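Eun-seong Ko has fixed up three old houses and says she'd do a fourth tomorrow

I got to Laston a little after nine in the morning and Eun-seong Ko was already on the porch with two mugs, one of them for me. I'd warned her I was going to ask nosy questions about money. "Ask away," she said, "I've made peace with the numbers."

She grew up in apartments and never held a paint roller until she was grown. Then she bought a tiny place in Wadov, 800 square feet with a kitchen you had to enter sideways, and that was it, she was hooked.

"I thought I'd paint the bedroom and be done," she told me. "Then I pulled up one corner of the carpet. You should never pull up one corner of the carpet unless your weekend is free."

Hers wasn't. She found pine boards under there and spent most of July on her knees pulling staples. I asked if she enjoyed it and she laughed at me for a good while. "No! It was awful. My neighbor used to come and lean in the window and tell me I was doing it wrong, and he was right, so I couldn't even be mad."

The house on Kapoor Street

The second house is the one she talks about most. It's on Kapoor Street, a narrow two-story with a sagging back porch, and it had been on the market so long that the sign had faded. She lived in it for four years and worked on it for all of them.

What went wrong? "The bathroom," she said, before I'd finished asking. She had picked out tile, paid for tile, and stacked tile in the hallway – and then the floor under the tub turned out to be soft enough to push a pencil through. She got 12 weeks of showers at her sister's place out of that one. The bill for the new floor framing came to $1,476, and she can still tell you what she was wearing when she opened the envelope (a raincoat, indoors, for reasons to do with the ceiling).

I wondered whether she had thought about selling right then. She took a while with that one.

"I did, for one night. I wrote the whole ad in my head. Then in the morning the sun came through the stair window and I thought, well, I can't leave that for somebody else."

What she tells people who ask

People do ask her, all the time, mostly friends who have just bought something with a bad roof. She tells them to live in a house through one winter before they move any walls. She also tells them to stop buying stuff. Her first year she spent a fortune on gadgets she used once, and these days she thinks a decent basic kit will carry you through most small jobs: a screwdriver, pliers, a tape measure. "And a pencil. I've bought 20 pencils this year and I couldn't show you one."
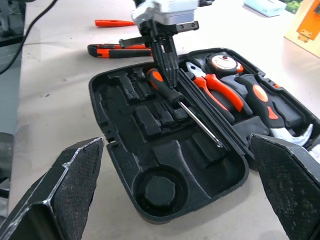
House number three

We were sitting on its porch. She bought the Laston place from a couple who had kept every paint can they ever opened, all lined up in the basement with the room names written on the lids, and she loves them for it. The big job now is the upstairs windows, and after that she wants to turn the shed into somewhere to read.

She had a fourth house in mind too, over in Ornach, with a pear tree and no heating. She showed me the listing on her phone twice. I asked what her sister thought of it.

"She's already put clean towels out," said Ko.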